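Auto exposure, wrist cameras, and a grasp detector that went blind in the dark

Posted Dec 3, 2023 in perception, tooling

For most of the fall I have been chasing a failure in our grasp pipeline that looked like a model problem and was mostly an exposure problem. These are my notes on how it behaved, what I changed, and what is still broken. If you run a small camera close to the fingers and feed the image to anything learned, some of it may save you a week.

Background first. The arm does pick and place out of open bags and soft containers. The stack has three parts that matter for this post. Oson is the capture and logging layer, which Ostap Hrytsenko wrote and which I now maintain. Clurkus is the segmentation and grasp scoring node. Udent is the planner, which takes scored grasps plus the arm state and returns a trajectory or a refusal. The wrist camera runs at a fixed resolution with auto exposure and auto gain on, both at driver defaults. That last sentence is the bug, more or less.

The symptom was that Clurkus would return a good mask during the approach, then lose it in the last part of the descent, then return a different mask with high confidence. Udent treats a high confidence update as a reason to replan. So the arm would come down, hesitate, shift sideways, and come down again somewhere worse. In the logs this shows up as a pair of replans very close together, followed by a contact event at a pose that no one asked for.

My first theory was latency. I spent two days on timestamps. The image stamps were being taken at receipt instead of at mid exposure, which is wrong and which I fixed, but the correction was too small to account for the motion. The replans stayed. Védís Vestergaard suggested plotting mean pixel value against gripper height, and that plot settled it. As the camera gets close to a dark fabric surface with bright background behind it, the metering swings. Small changes in the view move the exposure by a lot, and the control loop in the driver takes several images to settle. During that time the image is either crushed at the bottom or clipped at the top, and often both.

Once I knew what to look for I pulled every episode that had a double replan. The set came out to 186 episodes from 2308 logged in total. I went through them by hand in the Oson viewer over a couple of evenings. The ones where the mask jumped shared a look, with a large area in deep shadow, a patch blown out to white, and a narrow range of usable tones between the two.
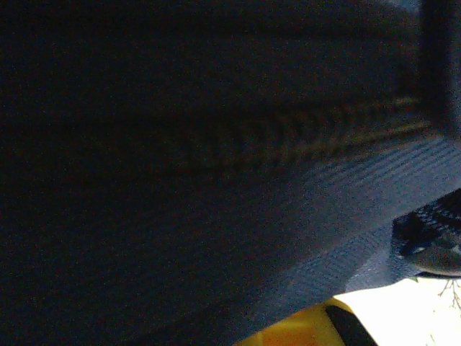 Wrist view, blue-gray fabric between near-black shadow and a blown-out corner.

Consider what the segmenter has to work with there. The lower edge of the fabric is crisp, and you get weave texture on the side that catches the light. The ribbed strip above it is readable on the right and sinks toward black. Past that there is only grain. The yellow thing at the bottom has strong color but only its top is in view, and the black band across it is an invitation to split it into two objects. Thin dark lines in the white corner barely survive. A model trained on evenly lit images will happily put a boundary anywhere in the shadow, because sensor noise is the only signal in that region, and normalization amplifies it.

That was the second thing I got wrong. Clurkus normalizes each image by its own mean and variance. On a well exposed image this is harmless. With a bimodal histogram the mean lands in a valley where there are almost no pixels, and the fabric, which is the part we care about, ends up squeezed into a small slice of the input range. I had assumed for a year that per-image normalization made us robust to lighting. It makes us robust to uniform changes in lighting and nothing else.

What I changed, in the order I changed it:

1. Exposure lock on descent. Oson now exposes a service that freezes exposure and gain. Udent calls it when the planned path enters the final segment and releases it on retract. The lock takes the last settled values, where settled means the driver has reported the same exposure for five images in a row. If it never settles, the lock is refused and the descent is delayed. The delay has a timeout, and on timeout we go ahead and flag the episode.

2. Metering region. The driver supports a weighted rectangle. The default is the full image, which includes part of the gripper along the side. The gripper is dark and textured, and it takes up a different share of the view depending on how far it is open, so opening the fingers would brighten the whole picture. I moved the rectangle to the center and kept it clear of the fingers at full open. This was a two line change and probably did more than anything else on the list.

3. Fixed normalization. Clurkus now uses dataset statistics instead of per-image ones. I retrained the head only and left the backbone frozen. Validation numbers on well lit images dropped by a hair, and I am fine with that.

4. A validity mask. Pixels below a floor or above a ceiling are marked as unknown, the mask is dilated slightly, and grasp scores whose support falls mostly inside it are pushed down. The score is also reported with the fraction of unknown support, so Udent can tell a weak grasp from an unseen one. Previously those two cases had the same number attached to them, and the planner handled them identically.

5. Replan hysteresis. A new grasp has to beat the current one by a margin, and the margin grows as the remaining distance shrinks. Sunee Sangkhawat asked for this back in July and I argued against it, on the grounds that the planner should trust perception. She was right. Trusting an estimate and reacting to every update of it are separate decisions.

Tuning the validity thresholds took longer than expected. The floor interacts with gain. At high gain the shadow noise has enough spread that plenty of pixels rise above any fixed floor, so a single constant gives you a speckled mask in exactly the conditions where you want a solid one. I ended up with a small table of floors indexed by gain, built from images captured with the lens cap on. There is a script for it in the Oson repo called darkfloor, and it takes a few minutes per camera. Do it per camera. I tried sharing one table between two units of the same model and the mask was visibly worse on the second.

I also tried two things that did not make it in. The first was tone mapping before inference, on the theory that lifting the shadows would give the model something to use. It lifted the noise, the model found edges in it, and the jumps got worse. The second was bracketed capture, alternating short and long exposures and merging them. It works when the arm is still. On descent the two images are taken from different poses, and registering them over fabric with a fine repeating pattern is unreliable, since the matcher locks on one thread over and is perfectly content. I may come back to it with the arm kinematics as a prior, but the calibration would have to be better than it is.

For evaluation I replayed logged episodes through the new nodes offline. This only tests perception, because the exposure lock cannot be applied to images that have already been captured. So I split the numbers. On replay, using 1651 episodes that have complete image streams, the validity mask flagged the jump in nearly every case I had marked by hand. On the live arm I ran 53 new descents over dark fabric with the blinds open, and saw one double replan. That one was a lock timeout, flagged as intended. I would not read much into a sample that size, but the old build did it several times an hour under the same light.

Some implementation notes for anyone touching this code:

The lock service is blocking. Do not call it from the image callback. I did, and the node deadlocked waiting for images that it was itself holding up.

Exposure and gain are now written into the metadata of every image. Older logs do not have them. The viewer shows a dash in that case, and the replay tool refuses to apply the gain table and falls back to a single floor, with a warning.

The unknown fraction is a float between zero and one, and it is stored next to the score in the same message. Tuncay Bilgin's dashboard reads the old message layout, so it will show blank scores until he merges the branch.

If you change the metering rectangle, change it in the launch config. The driver ignores the runtime parameter after streaming starts and returns success anyway.

Open items. The lock assumes that light at the start of descent is close enough to light at the end, and going deep into a bag breaks that assumption. I want to try a small bounded exposure ramp tied to height, learned from the logs. Hülya Tokgöz has a ring light on order from Kılıçarslan and thinks I am solving in software what should be solved with a lamp. For the deep bags I expect she will win that argument, although the specular highlights on anything glossy will then be my problem, and the ceiling threshold will need the same treatment the floor got.

The darkfloor script and the lock service are on the main branch now. The hysteresis margin is still behind a flag, off by default, until I have run it with the slower arm.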